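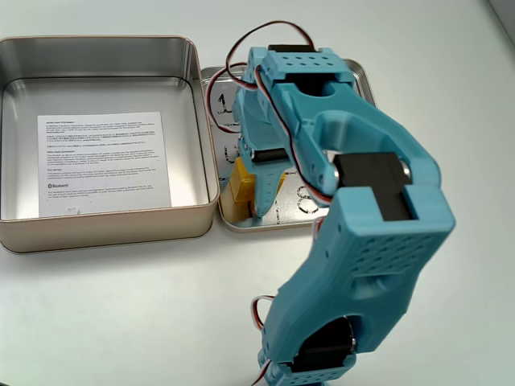

Markance Purchasing Desk, Small Automation

Malte Rothe has been asked to like the Ukari arm, and he is trying. The kit comes as a printed arm with hobby servos, plus a year of support from the seller, Mistex. The pitch is that a beginner can have it sorting small parts in an afternoon.

"Whose afternoon?" Rothe says. He logged 28 hours before he trusted it near anything he cared about. "The printing is clean, I'll give them that. The manual reads like it was written for a different arm."

His test is a plain one: small yellow blocks, a metal tin and its lid, with numbers marked on the lid in black pen. The arm has to pick a block up and put it where it is told. Over 112 tries he got 51 he would call good. Mistex quotes a much better rate on its sales page but doesn't say what was being picked up, or by whom.
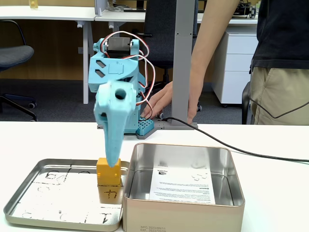 The Ukari's gripper on a yellow block in the tin lid.

Timo Görtz, who ran the same kit at Buschmann until July, is a little kinder. "For teaching, fine. People see the joints, they see the wires, they get it," he says. He is less sure about the wires themselves, which loop outside the arm. "I kept waiting for one to snag. Maybe it never would. I didn't like waiting."

Then there is the price. With support, the quote came to 1,743 dollars, and Rothe wants to know what the support covers. He asked Mistex twice and got the same brochure back both times.

Would he buy it? "With my own money, no," he says. "With the department's — ask me when they answer the email."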